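Grirus (handling kit)

Grirus is a two-finger gripper kit for small robot arms, made and sold by the engineering firm Pálfi. It consists of a gripper body, a set of exchangeable fingers, a wrist camera and the software needed to run them together. The kit is sold mainly to workshops, small warehouses and teaching laboratories that already own an arm and want to pick up loose items from floors, benches and shallow bins. It is also offered as a hire service through the distributor Dridden.

Contents

History
Design
Camera and software
Operation
Versions and supply
Reception
See also

History

Work on the kit began at Pálfi under Levente Vida, who had earlier designed clamps for packing machines. The first prototype had a single motor and fixed steel fingers. It was meant for one customer, a parts store at Fellville, where fallen fixings had to be gathered from the floor between shifts. Vida's group found that the fixed fingers were too thick to get under flat washers and too slippery to hold short lengths of tube.

Botond Sipos joined the project to redesign the fingers. He kept the motor and the gripper body and made the fingers removable, so that worn or unsuitable ones could be changed with a hex key. The Fellville store took three of the revised units. The name Grirus was adopted at this stage; earlier papers call the product the "floor hand".

The kit went on general sale in July of the following year. Pálfi sold 236 units in the first twelve months, most of them to buyers who had not dealt with the firm before.

Design

The gripper body holds the motor, a lead screw and two sliding carriages, one for each finger. The carriages are driven together and meet in the middle of the stroke. A spring behind each carriage gives way slightly when a finger is pushed against a hard surface. The body weighs 864 grams without fingers or camera.

Fingers are supplied in pairs. The standard pair is intended for mixed work, the narrow pair for small fixings and the broad pair for boxes and folded cloth. Textured pads can be fitted to improve grip on smooth items. The pads wear faster than any other part of the kit and are sold separately in packs. Pálfi advises changing them when the pattern can no longer be felt with a fingernail.

The mounting plate is drilled for the common bolt patterns used on small arms. An adaptor ring is available for older arms. It adds to the overall length, and the software has to be told that it is fitted, otherwise the arm will stop too low on the approach.

Camera and software

The camera sits at the wrist and looks out past the fingers, so that the fingertips remain in view during the whole of a pick. The software uses the position of the tips in the picture to check that the fingers have opened as far as they were told to. This check is made before every approach. If it fails, the arm lifts and the gripper is cycled once before the operator is called.
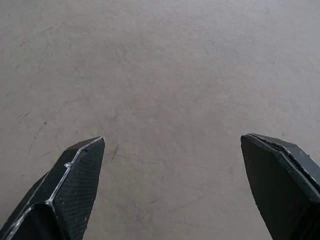 Items are found by comparing the current view with a stored record of the bare surface. The operator makes this record during setting up by driving the arm slowly over the working area with nothing laid out on it. Marks that belong to the surface, such as scuffs, hairline cracks and old stains, are kept in the record and ignored afterwards. The record needs to be made again if the floor is painted or repaired, or if the lighting is moved.

The camera software was written by Melaniia Kobzar. Her first release treated dark lines on concrete as lengths of wire and sent the arm down to collect them. A later release added a second look from a slightly different height before any pick on thin objects. This made each cycle longer but greatly reduced the number of empty picks. The second look can be switched off in the settings for users who only handle larger goods.

Operation

A normal cycle has four stages: search, approach, close and lift. During the search the fingers are held wide open and the arm moves at a fixed height. On the approach the wrist turns to line the fingers up with the shorter side of the item. The fingers close until the motor current rises to a set level, and the arm lifts to a checking height where the camera looks for the item between the tips. An item that has been dropped is tried again up to a limit chosen by the operator.

The maker does not recommend the kit for wet floors, loose powder or anything that may break when squeezed. Very flat items, such as paper labels and thin plastic sheet, are listed in the manual as unsuitable for the standard fingers.

Routine care consists of wiping the camera window, brushing grit from the carriages and checking the finger bolts. The lead screw is greased at longer intervals. The manual gives this as every 3105 hours of running, a number carried over from the supplier of the screw.

Versions and supply

The basic kit comes with the standard fingers, the camera, a control box and cables. The workshop kit adds the narrow and broad pairs, a case and a spare set of pads. A teaching version was added later at the request of colleges. It has a lower closing force, a printed course and a clear cover over the carriages so that students can see how they move.

Dridden hires out the workshop kit by the month, with delivery and setting up included. Under this arrangement the customer supplies the arm and a person to be trained. Danjuma Olatunji set up the hire service and wrote the short guide that goes out with each case. Hired kits are returned to Dridden for new pads and a force test between customers.

Spare parts are available for both current and earlier bodies. Fingers from the Fellville units do not fit the production model, as the bolt spacing was changed before general sale.

Reception

Trade reviews of the kit have mostly been favourable about the mechanical parts and less so about the control box, which has a small display and a fan that several reviewers found loud. Vasco Salgado tested the workshop kit over several weeks on mixed hardware scattered across a concrete floor. He praised the speed of finger changes and the way the gripper coped with being pressed against the ground. He was critical of the price of replacement pads and noted that the narrow fingers tended to push round items away if the approach was even slightly off centre.

Salgado also remarked that making the surface record took almost as long as unpacking and bolting on the rest of the kit. Pálfi later issued an update that allows a stored record to be patched in one area without repeating the whole pass. The update is free to owners and is installed on hired kits when they come back in.

See also

Parallel gripper
Wrist camera
Pick and place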